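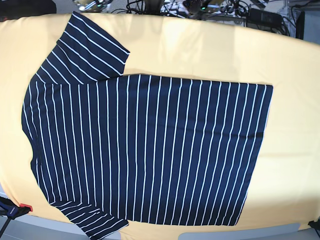 The first thing she wants me to know is that she doesn't fold T-shirts the way the internet does. I had gone in ready to dislike the whole business. Jivley is a two-room workshop that charges people to learn how to put their clothes away, and the evening class runs two hours. I own a chest of drawers. I have managed.

"Everyone says that," the owner told me. "Then I ask when they last saw the shirt at the bottom."

She asked me not to use her name, having been teased enough by her family. Before this she spent 20 years in the stockroom of a department store, where she says the folding was fast and mostly bad. "You folded for the shelf. It had to look good from the front until lunchtime. At home that's no use to you."

Her method starts with laying the shirt flat, and she spends longer on this than I thought anyone could. Sleeves out, hem pulled straight, palms over the creases from the middle toward the sides. Only then does she turn it face down and bring in the first side. I asked whether the smoothing really mattered, given that the thing was about to be creased on purpose.

"Try it without," she said. I did, with a shirt of my own, and got a packet with one fat corner. I'm still not convinced the fat corner matters. It went in the drawer the same as the others.

She likes beginners to learn on stripes. "A plain shirt lets you lie to yourself. With stripes, you fold along the line or you don't, and you can see which." This was the most sensible thing I heard all evening, and I wrote it down.

The drawer dividers were another matter. Jivley sells a set made by Zivcombe for $97, and I said that seemed like a lot for something that stops socks from leaning over. She didn't argue as hard as I expected. "A shoebox works. I tell them a shoebox works. Some people want the dividers."

Does she get a cut? "A small one, yes."

I also asked about the claim on her July flyer that folded shirts last longer than hung ones. She said knits can stretch on a hanger, especially heavy ones, but admitted she had never tested it with ordinary T-shirts. The line is coming off the next flyer, she said. We'll see.

And do her students keep it up once they get home? She thought about that one for a while, squaring the edges of a pile.

"Half, maybe. The other half come back and take the class again."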